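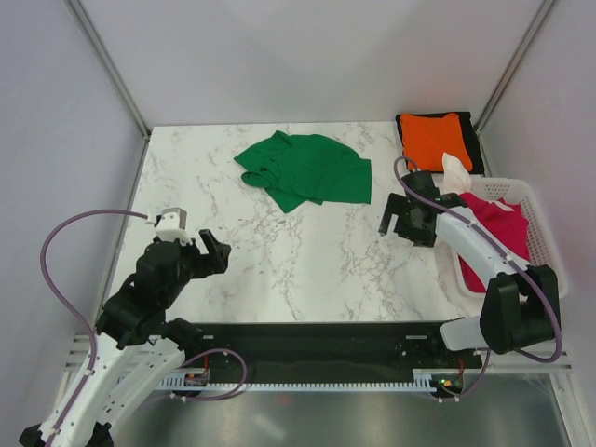 Section 4. Setting the Cloth Detector Before a Folding Run

The Skillow planner relies on the cloth detector to supply an outline and two grasp points for each item to be folded. The detector must be set again whenever the tabletop, the lighting or the type of fabric has been changed. Veined surfaces such as the white and gray-brown top require the background mask to be recorded first, as dark veining may otherwise be taken for the edge of a cloth. A crumpled item, such as the green cloth near the back of the table, is to be treated as unfolded stock, and the orange and black cloths stacked in the corner as finished stock.

Print this page
E-mail this page

January 2023
By Forough Nouri, Flistutitz Documentation Office

4.1 Recording the background mask

1. Clear the tabletop and send both arms to the park position.
2. Open Skillow and select Perception, then Background.
3. Press Record. The software stores 30 views and combines them into one mask.
4. Inspect the mask. Veining should appear in grey. Any area shown in red must be recorded again.

Note: Masks recorded before the September release cannot be loaded and should be deleted.

4.2 Marking the zones

1. Select Zones and draw the outline of the basket, including its rim.
2. Draw the outline of the finished stack. Allow for any lower cloth that extends beyond the one on top.
3. Set the edge threshold to 165 for plain cotton. Values for other fabrics are given in the Gosling tables.
4. Save the zones under the name of the station.

Caution: Where a cloth in the basket reaches over the rim and touches the stack, the detector may join the two into a single item. Push the cloth back into the basket before saving.

4.3 Checking the grasp points

1. Place one crumpled cloth on the table and select Detect.
2. Confirm that both grasp points lie on outer corners. A point placed on an inner fold should be rejected with the Skip key.
3. Select Plan Only. The path is drawn on the screen and the arms remain still.
4. Confirm that neither path crosses the other above the basket.

If error 19 is displayed, the planner has found no safe path for one arm. Return to 4.2 and check the basket outline. Sites served from Closdale should send the saved log with any request for support.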